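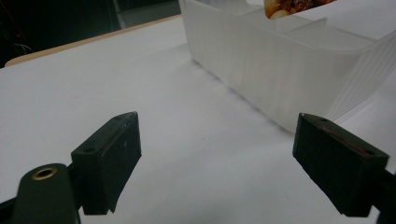

The public consultation on the county's proposed residency rule for municipal hiring closed in April, and I have now read the whole of the summary report. The rule would require that appointees to supervisory posts live within the county at the time they take office and remain there for the length of their service. I read the report over two evenings, with the ordinance on one side and my notes on the other, and I came away with a less settled view than I had when I began. What follows is my own opinion. It does not represent the position of the Wakum Civic Forum, on whose board I serve.

The present policy dates from the Kowalczyk administration. It gives preference to local applicants where two candidates are equally qualified, and it leaves the judgment of what is equal to the hiring department. The proposed rule would replace that preference with a requirement. Existing staff would be exempt for as long as they hold their current position, but a promotion would bring them under the rule. Those promoted would have 18 months to relocate.

The county received 607 written responses. A majority supported the principle of local residency, and the most common argument was that people who make decisions about roads, schools and water should live with the results. I find that argument a fair one. Gwendolyn Kincaid made it well at the hearing in Hundard, where she noted that the last three directors of public works commuted from outside the county and that none of them attended an evening meeting unless required to do so.

The objections deserve equal attention. Siwan Maddocks submitted a detailed statement on housing costs, in which she compared the starting salary for a shift supervisor with rents in the eastern townships. Her conclusion was that many of the people covered by the rule could not afford to comply with it. The report gives this statement two sentences. It also does not address the position of employees who share custody of children with a parent in a neighboring county, a matter raised by Myrtle Benavides and several others.

There is the further question of enforcement. The draft provides for an annual declaration and a fine of $300 for a late filing. It does not say who would verify an address, what evidence would be accepted, or whether an employee could appeal. Commissioner Haverford has stated that these details will be handled by regulation after adoption. I would prefer to see them before the vote. The Bonudine ordinance was adopted on the same understanding, and its regulations took four years to appear.

I would support a narrower measure. The requirement could apply to department directors only, who number 25, and the existing preference could be kept for all other posts. Mahnaz Soltani has drafted an amendment along these lines and is collecting comments on the wording, particularly on the definition of a primary residence. Residents who wish to see the text may request a copy from the clerk's office, which is open until 4:30 in the afternoon. Written comments on the amendment should be kept to two pages and should state the township in which the writer lives.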